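4. What people told us about their boxes

I should say up front that I came to this study as somebody who has moved house far too often, and that it colored the questions I asked. Graça Vilela, who did half of the interviews with me, has lived in the same apartment since college and kept me in check. We talked to 28 households in Sidthorpe who had put at least part of their belongings into storage between one home and the next, and we asked every one of them to walk us through what went in, what came out, and what they would do differently.

4.1 The "two weeks" problem

Almost everyone we spoke to had planned for a short gap. A sale closes, the new place isn't ready, the furniture goes into a unit for a couple of weeks and then comes out again. Fine! Except that of the 28 households, only 8 got their things back by the date they first had in mind. The rest stayed on, and the longest stay we recorded was 187 days. That family had packed their winter coats in the first load, at the very back of the unit, and by October they were buying new ones.

I had expected people to be angry with the storage company about this, and a few were. Mostly they were cross with themselves, or with a builder, or with a lender who kept asking for one more form. When I asked what they'd have done if they had known the real length of the gap, the answers were very practical. They would have kept out the kids' school papers. They would have kept a decent pan. One man told me he'd have sold the piano, and then spent a good while telling me why he could never have sold the piano.

4.2 Labels, and who they are for

We asked to see the labels wherever people still had the boxes (a surprising number did, stacked in hallways or doing duty as nightstands). I went in thinking that more detail on a label would be better, and I'm less sure of that now. The labels fell into two loose groups. Some named the room the box came from, and some named what was in it. Room labels were quick to write and the crew liked them. Content labels were slow to write, but they were the ones people blessed later, when they were standing in a cold unit at eight in the evening looking for a birth certificate.

The trouble with room labels is that the rooms change. If your old place had a den and your new one doesn't, "DEN" tells the crew nothing, and the box ends up wherever there's floor. Several households had a whole pile of these orphans. A smaller number wrote the new room on the box, which worked well as long as they had settled on a layout before packing, and few of them had.

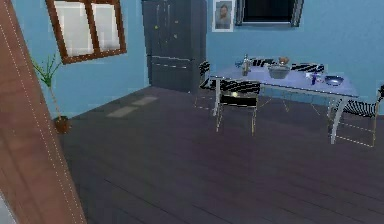
Figure 3. Interior with dining table, entry view.

Graça pointed out something I had missed completely, going through the transcripts a second time. In households with more than one adult, the labels were usually written by one person and read by another. The writer knew what "misc. desk – good" meant. The reader had to open it. We hadn't planned any question on this, so what we have comes from remarks people made in passing, and I'd want to ask it properly next time. Still, it came up often enough that I think it matters more than the choice of marker or the color of the tape, which is where the advice sheets tend to spend their energy.

4.3 The estimate and the truck

The last theme is the one people got most worked up over. An estimate made over the phone was, for nearly all of them, too small. Attics were forgotten. So were sheds, and the space under beds, and in one case an entire second freezer. Manuela Marras, who read an early draft of this section, asked whether in-person surveys did any better, and in our group they did, though I'd be careful with that. The households that got a survey also tended to be the ones with a long lead time, so they may simply have had longer to remember the shed.

What a low estimate does is push the problem onto moving day, when there is the least slack to deal with it. People described the same ten or fifteen minutes over and over: the truck is full, there are still things on the lawn, and somebody has to decide what stays. Those decisions were made fast and regretted slowly. A garden bench got left for the buyers. A box of photographs rode to the new town on a passenger's lap for the whole drive – that one, at least, had a happy owner at the end of it.

I don't want to make too much of 28 conversations in one town. We picked up households partly through word of mouth, and people with a good story are easier to find than people whose move went smoothly. Section 5 takes up how we tried to allow for that, and where I think we fell short.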